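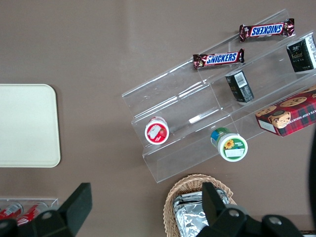
Scratched acrylic shelf risers: can the haze be polished out?

Posted by Soledad Tejada, 13/10/2024

I have a set of clear acrylic risers used on a shop counter. They are 3 mm sheet, bent rather than glued at the steps, and 300 mm wide. The faces have gone hazy over some 200 days of use. There are fine scratches everywhere and a few deeper ones on the treads where stock gets dragged across.

What I have tried so far: warm water with washing-up liquid, then a glass cleaner from under the sink, then the washing-up liquid again. The haze looked worse after the glass cleaner but I can't be certain of that. I also tried white toothpaste on one corner. It took out the finest marks and left a dull patch.

I would like to know which grades of abrasive to use and in what order, and whether the bends need different treatment from the flat parts. Replacements from Alitz are possible but the width I need is out of stock until March.

Ignacio Collado

Stop using the glass cleaner and check the label for ammonia or alcohol. Either can craze acrylic, and crazing is a network of very small cracks in the surface. It does not polish out if it has gone deep. Hold the sheet against a dark background with a lamp at a low angle. Scratches run in the direction of wear. Crazing has no single direction, or follows the line of the bend, where the material is under stress.

If it is only scratches:

1. Wash with lukewarm water and a little washing-up liquid. Rinse. Pat dry with a clean microfibre cloth. Do not wipe it dry, as any grit left behind will mark it again.
2. Find the deepest scratch. If a fingernail catches in it, start with 600 grit wet-and-dry paper. If not, start at 1200.
3. Sand wet, on a flat rubber block, in one direction. Rinse the paper often.
4. Change to the next grade and sand at right angles to the last pass until the earlier marks are gone. Go 600, 800, 1200, 2000.
5. Finish with a plastic polish on a soft cloth, coarse grade first, then fine.

The surface will look far worse after step 3 than when you began. It should be an even grey at 2000 and come clear with the polish.

On the bends, leave out the block and use folded paper with light finger pressure, 1200 and upwards only. Keep any powered mop off them. Acrylic softens at quite low temperatures and a bend that gets warm will try to open out — you will not get the angle back.

The toothpaste patch is probably an uneven abrasive and can be treated as a light scratch. Start at 2000 there.

Brorton_213

just buy new ones, cheaper than your time

clavunell

I agree with most of Ignacio's list but would not go as coarse as 600 on 3 mm sheet that people look through. Removing a deep scratch leaves a shallow dip, and you see it as a ripple when the light crosses it. On a tread I would leave the deep marks and polish only the upright faces.

Also check whether yours are acrylic at all. Some cheaper risers are polystyrene, which scratches sooner and does not polish nearly as well. Try the sanding on the underside first.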